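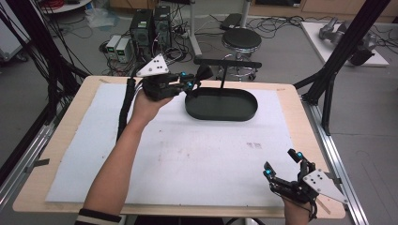 I banged my head on a cupboard door three weeks ago (the walk-in at Modbridge called it a mild concussion and gave me a leaflet) and I'm still not thinking straight. I'm not being sick, my eyes are fine and the headaches have nearly gone, but by mid-afternoon I'm reading the same line of an email over and over and none of it sticks. I lose little words too. Last Wednesday I was trying to tell my sister about the pale foam board that covers my work table, the one with the reddish smudges on it, and I could not find the word "foam" for love nor money. I ended up calling it "the bread stuff". She thought it was hilarious, I went and had a cry in the loo.

My boss at Gollby is being lovely but would like me back on full days by August. Is this normal at three weeks? Has anyone found something that helps? I've seen a drink powder called Naltamance that's meant to "refuel the brain" and it's not cheap, so I'd like to know before I buy two tubs of it.
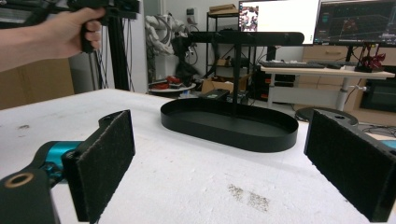
*Black oval tray on the table*

## 3 answers

**Yuzuki Arai**

Sorry you're going through this, it's a miserable thing because you look perfectly well and people forget. I had one a couple of years back, came off my bike, and word-finding was the last bit to come right. Most people are better within a few weeks but plenty take longer, so three weeks wouldn't alarm me on its own. I would still ring your GP and tell them exactly what you've put here, especially as work is asking for a date. They can do a fit note that says shorter hours, and that made a huge difference to me.

What I did was stop before I got tired. I'd been pushing on till I was wrecked and then lying down, and I was wrecked for longer every time! Once I took a break after each bit of screen work, phone in another room, the afternoons slowly came back. Bed at the same time every night, no wine, a gentle walk most days. Dull, I know.

If the headache gets worse, or you start vomiting, go very drowsy or confused, get weakness or slurred speech, or have a fit, that's A&E straight away and don't wait for an appointment.

**Maurya**

Wouldn't bother with the powder. I looked at the tub in the chemist and it's mostly sugar and caffeine with a nice label. The caffeine kept me up and I felt worse the next day. Buy some decent food with the money, and show the pharmacist the label if you're on tablets.

**kettle200**

my uncle had this, took months, he does crosswords now. hope you feel better soon x

*Edit from the person who asked:* thank you all, I've got a phone call booked with the doctor. Powder is off the list.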